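Home > Topics > Workplace > Automation and Gadgets
Ask Browse Unanswered Log in

They want our hands. What should I ask for?

I work for a small firm, Bundholm, that packs flower orders and gift boxes. Two months ago the owners signed up with an outfit called Tolham, and now four of us spend the afternoon doing our usual jobs with hand-held grippers so a machine can learn from it later. We have done 902 recordings. My pay is the same, my wrist is not, and my packing numbers are still on the whiteboard as if I had fingers. The supervisor says it changes nothing for us. Has anyone been through this? What did you get in writing?

wilier_than_most

Went through it at a warehouse. Get three things on paper before the next batch. First, recording time comes off your packing target. We had a target of 600 items a week and it stayed at 600 until somebody did the division in front of the boss. Second, breaks. Squeezing a trigger all afternoon is a different kind of tired, and seventeen minutes was my limit before I started dropping things (the machine presumably learned that too). Third, ask what job you have once the thing works. We got "exciting new roles." Mine is picking up what the robot drops. It's steady work, I'll give it that.

Also ask who can watch the recordings and how long they're kept. You will say things about management while wearing a camera. Everyone does.

Tovar

just say no?? they cant make you

packing_peanut

They probably can, depending on your contract, so read that before trying the answer above. I'm on 1,097 recordings at my place and the work itself is fine. What changed is the talk. We used to chat across the bench and now the room is quiet, everybody moving like they're defusing something. New people learn the slow way of doing it, with the grippers, and then look lost when you hand them a box and tell them to use their hands. If you get a say in anything, ask for half days on and half days off. And ice the wrist.

oldbench

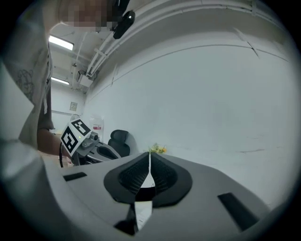
Page last changed in May, 4:40 pm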